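Pedestal table 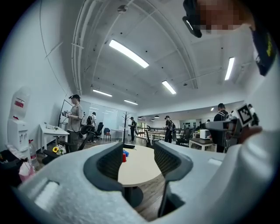 Imogen Larneck, Contributing Editor, Furniture and Interiors
Last revised 9 October 2018

A pedestal table is a table whose top is carried by a single central support instead of legs at the corners or rim. The support, called the pedestal or column, ends in a base that spreads the load over the floor. Tops are most often round, though oval, square and eight-sided forms are also made.

Construction

The three main parts are the top, the column and the base. The top is fixed to the column through a bearer or a metal plate, commonly called a spider, which is screwed to the underside. The column may be turned from solid timber, built up from staves, or made from steel tube. In metal tables a threaded rod often runs the full length of the column and draws the plate and base together when a nut is tightened from below.

Bases fall into two groups. Footed bases have three or more spreading feet joined to the column by dovetails, bolts or welds. Disc bases are flat or slightly domed and rely on weight as well as width. Cast iron is the usual material for heavy disc bases, and steel plate is used in cheaper work.

Stability

A pedestal table tips when a downward force at the rim has a greater turning effect about the edge of the base than the weight of the table itself. Resistance depends on the total weight, on the width of the base and on how far the top overhangs it. Height matters mainly under a sideways push.

Three feet will stand on an uneven floor without rocking, but the top is less well supported midway between them. Four feet give more even support and usually need adjustable glides. A disc base is normally hollowed underneath so that it bears on its outer edge only.

Sizes

Dining versions are usually made to the same height as other dining tables. A round top 104 cm across seats four. Larger tops need a wider base or a second column, and a table with two columns is generally classed as a double pedestal table. Timber tops for this use are commonly 18 mm thick or more, with a lipping to protect the edge of veneered board.

Tilting forms

In the tilt-top table the top is hinged to a block above the column and held level by a catch. It can be turned upright and the table stored against a wall. In the birdcage form the block is replaced by two small boards joined by short turned pillars – this allows the top to revolve as well as tilt.

Faults and repair

Looseness between top and column is the most common fault. In timber tables it follows shrinkage of the bearer or wear in the screw holes, and is treated by plugging and redrilling.

See also: Drum table; Gateleg table; Trestle table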